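Card-sorting robot withdrawn at Conham after arm fails to stop

A robot arm used for a domino game at the Conham activity centre has been taken out of service after it carried on moving when its stop button was pressed.

Staff at the centre had been using the arm on weekday afternoons since May. It sits at a table in the ground-floor day room and picks up large domino cards for visitors who find it hard to grip or reach them. The fault happened shortly before the end of a Sunday open session, when nine people were in the room.

One visitor, a woman in her seventies, was caught on the back of the hand and had a small bruise. She was looked at by a first aider and went home with her daughter. Her family have asked that she should not be named.

The arm is supplied and looked after by Bolik, a small firm that fits handling equipment in day centres, libraries and workshops. Bolik said on the following morning that it had asked all its customers using the same control box to stop work until the box had been checked. There are 50 of these boxes in use.

According to the centre's incident report, the arm had been asked to pick up a card at the near edge of the table. It closed its gripper too early, missed the card and pushed down on the mat. A member of staff pressed the red stop button on the table. The arm paused for a moment, lifted, and then made the same reach again. It was during the second reach that the visitor, who had leaned in to straighten the card by hand, was struck.

The power was then switched off at the wall. The report says the arm sank slowly to the table and stayed there.

Stojan Janevski, who manages the centre, said the staff on duty had done what they were trained to do.

"They pressed stop and they expected it to stop," he said. "People had been told that once the button is down it is safe to put your hands on the table. That is what the card on the wall says. So I don't want anyone to say the lady should not have reached in."

He said the button had been tested at the start of the session, as it is every day, and had worked. The daily test is done with the arm at rest. It is not done while the arm is partway through a pick, and Mr Janevski said the supplier's handbook does not ask for that.

Bolik's first findings, sent to the centre two days later, point to a fault in the way the control box handled two messages that came close together. When the gripper missed the card, the software sent an order to try again. The stop signal came in while that order was still waiting. The box stopped the arm but did not clear the order, and when the gripper reported that it was empty, the order was carried out.

The firm said the stop button on this model goes through the control box and does not cut power to the motors. It is now offering to fit a separate switch which does. The switch will be free to centres that already have the arm, and the work takes one engineer half a day.

A spokeswoman for Bolik said the fault had not been seen in testing. The firm ran 1000 picks on the current version of the software before it was sent out, she said, and pressed stop during 400 of them. None of those stops came within the short gap after a missed pick.

"We tested stopping it when it was working properly," she said. "We should have done more stopping when it was already getting something wrong."

Bolik has since gone back to the computer model it uses to plan layouts and repeated the job there, with the stop sent at different moments after a miss. The arm made an unwanted second reach in some of those runs.
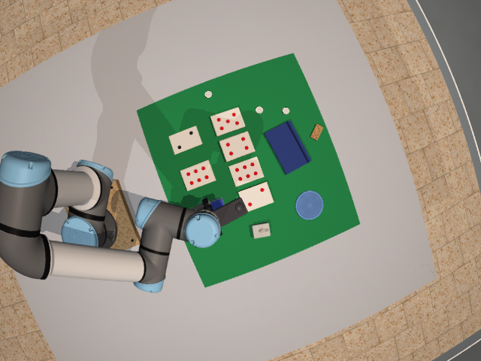

The runs were made so that the timing could be changed in small steps without anybody having to stand near a real arm. Bolik said it would repeat them on a bench machine, behind a screen, before any centre was told it could start again. A change to the software has been written and clears all waiting orders as soon as the stop signal arrives. It has not yet been sent to customers.

The centre's own log shows that missed picks were not unusual. The arm made 1054 picks between its arrival and the day of the fault, and staff had noted a number of occasions when it closed short of a card or nudged one sideways. Most of these were put down to cards lying too near the edge of the mat, or overlapping. Staff would move the card and ask the arm to try again.

Mr Janevski said those notes had been kept in a paper book and had not been passed on to the supplier. "We thought of it as the arm being a bit clumsy. Nobody had been hurt and it usually got there the second time. Looking back, those were worth a phone call."

Bolik has asked for a copy of the book. It has also asked other customers to send in any record of missed picks, including those where nothing further happened.

The Radonora Trust, which runs the Conham building and two other day centres, said it had started its own review. It will look at the stop button, the space between the arm and the chairs, and the advice given to visitors. The trust's other centres do not have arms of this kind, but one was due to receive one next month. That delivery has been put back with no new date set.

The trust is also looking at the speed of the arm. It had been running at the middle of three settings, after visitors said the slowest one made the game drag. Bolik said the middle setting is allowed for use near people and that the force of the contact was within the limit it works to. The trust said it wanted that figure checked by someone outside the firm.

An outside engineer from Idahosa, a testing company, has been asked to do the check. The engineer visited the centre last week and took away the control box, the stop button and the cable between them. The arm itself has been left bolted to the table with its plug removed and a cover over it.

Until the review is finished, staff have been told to treat the wall socket as the only stop for any powered equipment from the same supplier. A page lift in the reading room uses a similar button, though a different box, and has also been switched off. The instruction card has been taken down from the day room wall.

The domino afternoons are still going ahead, with staff moving the cards. Numbers have held up, Mr Janevski said, although two of the regular players have told him they would sooner wait for the arm to come back — they liked being able to take their turn without asking a person for help.

"That's the part I feel bad about," he said. "It was doing something useful for them. But I need to see it stop, with my own eyes, in the middle of going wrong, and I need to see it more than once."

The trust said it would share the results of its review with visitors and their families before deciding whether the arm should be used again. Anyone who was at the Sunday session and has not yet given an account of what they saw is asked to speak to the front desk at Conham, which is open on weekdays until 4.30pm.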